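Sotimeo Community Help > Kids' Rooms & Playrooms

What do you do with a flat white bar that has a rivet in it and no home?

Posted by plumbline_mama

Hi all! I've been sorting out our playroom shelf since September (yes, one shelf, I know) and I've hit the point where everything left is a mystery. The big stuff is easy. Blocks go in the block bin, books go on the windowsill, done. It's the odd pieces that are killing me.

The main offender is a long, flat white bar with a little round silver rivet near one end. It was in a bag of hand-me-downs from my sister, along with a see-through plastic thing that has skinny struts on it and a couple of homemade toys. My kids have used the bar as a sword, a bridge and a fishing pole. I don't know if it's part of a set, part of some furniture, or the leg of something that has been wobbling at my sister's house ever since. She doesn't know either, I asked.

So I've got two things I need help with. How would you figure out what a piece like this belongs to before tossing it? And how do you store homemade stuff that rolls? We have an egg-shaped ball that somebody drew on, and it will not stay on a shelf for more than ten seconds. I've tried a basket but then it sinks to the bottom and there are tears. I'm renting, so I'd like to skip drilling into the wall if I can.

Thanks in advance, you folks got me through the great sock drawer project last year!

44 people found this helpful to ask

2 replies

shelfhelp_denora

Oh I love this kind of thing. I went through the exact same business when we moved to Denora and I unpacked a whole box labeled "parts???" in my own handwriting. Thanks, past me.

For the bar, I'd start with the rivet. A rivet usually means two pieces were joined there, so look on the back and see if it goes all the way through. If it does, check whether there's a bit of play in it or a ring worn into the surface where a second arm used to swing. That would make me think folding thing: a drying rack, a little easel, a fold-up gate. If the rivet is solid and there's no wear around it at all, it could just be holding a cap or a bracket on, and then I'd go look at shelves and bed rails.

Next, check the edges. Run your thumb down both sides (gently, in case there's a burr). Notches near one end could be where it slots into something, or they could be plain old damage from being a sword. Slots tend to be even and repeat. Sword damage is all over the place, ha.

Then take a picture of the piece standing up next to something else from the same bag and send it around the family. I did that with mine and had my answer before lunch. My bar was white and a bit notched along one edge too and I'd have sworn it was nothing.
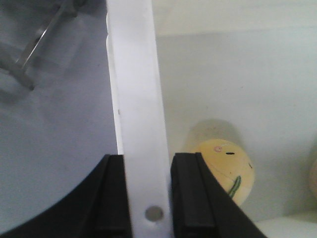 What I'd do with the leftovers

1. Give it a deadline. I put every mystery part in one shoebox with a month written on the lid. If I haven't matched it in 2 months, it goes.

2. Measure it and write the length on a piece of tape stuck right to it. You'll thank yourself when you're standing in front of a rack that's missing a slat.

3. Check the ends for sharp spots before the kids get it back. If it's staying in the toy rotation, tape over anything scratchy, and please look at that rivet now and then to see if it's loosening.

4. For the ball, use an egg cup! Or a napkin ring, or the cardboard center from a roll of wide tape. Mine is pale yellow with a little pink circle and a black dash for a face and a wavy green line down lower, and it sits by the wall like it owns the place. My son draws on everything round, so we have a whole row of rings now. No drilling.

5. Clear plastic bits get their own bag. I mean it. They vanish against anything, and you'll step on one.

Let us know what the bar ends up being, I'm weirdly invested!

8 people found this helpful

grutow_garage

just throw it out. if it was important something would have fallen over by now

ok my wife read that and says to be nicer. Try holding it up against any folding furniture your sister still has and see if the holes line up. For the ball, put a strip of that grippy drawer liner on the shelf, it's cheap and you can cut it with scissors. Works on a flat shelf, not so good if yours slopes. Ours did, so I stuck a thin piece of trim along the front edge with removable strips and that was the end of it.

plumbline_mama

Egg cup is in place and the ball has been sitting there since breakfast, thank you!! The rivet does go all the way through, and there's a faint ring around it on the back, so I'm leaning toward the drying rack idea. My sister is checking her laundry room tonight. The shoebox has a lid and a month on it. Grutow, I bought the drawer liner too, for the shelf with the cars.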